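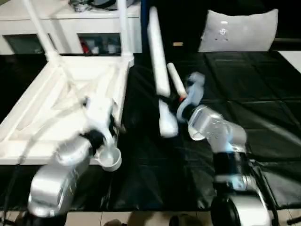
I promised an update on the arms back in June and then went quiet, so sorry about that if you've been waiting! Work got busy, then I had a cold that went on for ever, and then I spent a whole fortnight's worth of evenings chasing a fault that was one loose crimp. But both arms are moving now, at the same time, without arguing with each other, and I'm so pleased I've been boring everyone at home with it.

For anyone new, the project is called Mak (short for nothing, I just liked it) and the idea is a pair of arms on a bench that can pick up ordinary bits and pieces and put them somewhere else. I do the work at Tonduvholm, the shared workshop I joined last year, where I get a corner and a shelf and as much tea as I can drink. Oluwatosin Shehu has the bench next to mine and has been far more patient than I deserve, especially about the noise the right shoulder used to make.

Getting two arms to share

One arm is quite easy, once you've got it going. Two is a different business. My first go had each of them running its own little program with its own idea of where the bench was, and of course they didn't agree. I'd measured the left base from the front edge of the bench and the right one from the back. Yes, really. I found that out with a nasty clack and a new scratch on a wrist cover.

So now everything is measured from one spot, marked with a blob of paint, and both arms get their orders from the same laptop. The software is a thing called Rendach that I've been cobbling together since the spring. It's not clever. It keeps a list of who is allowed in the middle of the bench, and if one arm is in there the other has to hang about until it's told it can go. Slow, but I sleep better.

I also put down a black padded mat, which I should have done on day one. Dropped things don't bounce off to the far side of the room any more, and pale objects show up much better against it on the cameras.

Things to pick up

I've been using whatever is lying about, really. A little white cup with a wide rim, a long white tube, a shorter stick with an orange tip, that sort of thing. The cup is nice and forgiving as long as you come at the rim from a sensible angle. The stick is a pain, being thin, and if the gripper is even slightly off it gets nudged along the mat and you have to start again.

Tubes are where I've learned the most. They roll! You'd think I would have seen that coming. If one finger gets there before the other it simply pushes the tube away, and the arm then closes very proudly on nothing. What helped was slowing the last bit of the close right down – I halved the speed, then halved it again – and letting the wrist turn to line up with the tube before the fingers do anything at all.

The other change was to the fingers themselves. I'd had shiny plastic on both sides, and now one has a rough textured pad on it. I wanted to do the pair but I only had enough pad material for one, so I tried it like that and it was good enough that I've left it alone. I ran the tube 15 times the evening I fitted it and got four drops, and all of those were me setting the height wrong.
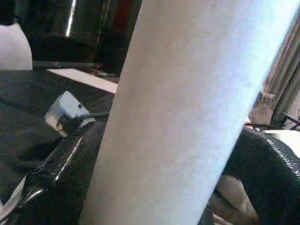
Cables, always cables

My least favourite part. I bought a reel of the flexible stuff from Drestmont and ran it down the outside of the left arm, which looked lovely until the elbow bent all the way and tugged it tight. There's a longer loop by the base now. It's uglier and it catches my sleeve, but the arm can reach everywhere it's meant to.

Oluwatosin reckons I should be counting how often each joint bends and swapping the cable at 1000, before it has a chance to fail. I've started a tally on the inside cover of my notebook. We'll see how long I keep that up.

What's next

I want the two arms to pass something between them, from left gripper to right, without putting it down first. I've had one try and it was more of a tug of war than a handover, so there's a fair bit to sort out about which one lets go and when. I've got seven pages of scribbles on it and some of them even make sense.

If you've done anything like this yourself, please leave a comment, I'd love to hear how you handled the letting go part. And to the person who asked about the base brackets – yes, I'll put the drawings up, I just need to correct the hole spacing on them.

Posted 3/10/19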